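Equipment Planner (part-time, 20 hours a week), Vestero

Come and help us choose our next robot arms!
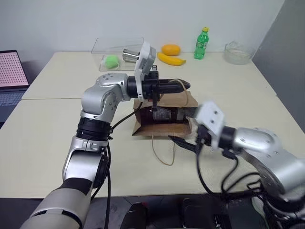 What you'd be doing

Our two-armed bench handles groceries: bottles, fruit, paper bags, cups. We love this work and want more benches doing it, so we need someone to plan the buying. You'd get quotes for arms, grippers and cables, keep the spares list honest (grippers wear out, cables even faster) and build next year's budget with Viorica Pavlović, who runs the lab. The first big job is comparing leasing with buying, and we'd like that settled by December.

Who we're after

Someone who enjoys a good spreadsheet and isn't shy about ringing suppliers. You needn't have worked with robots. If you've bought kit for a kitchen, a workshop or a school, tell us all about it!

The practical bits

Eleven months to start with, up to 40% of your hours from home. Come and try the bench before you apply, we'd love to show you round.

Send a CV and a short note to Coralie Cosgrove at Vestero, with "Equipment Planner" in the subject line.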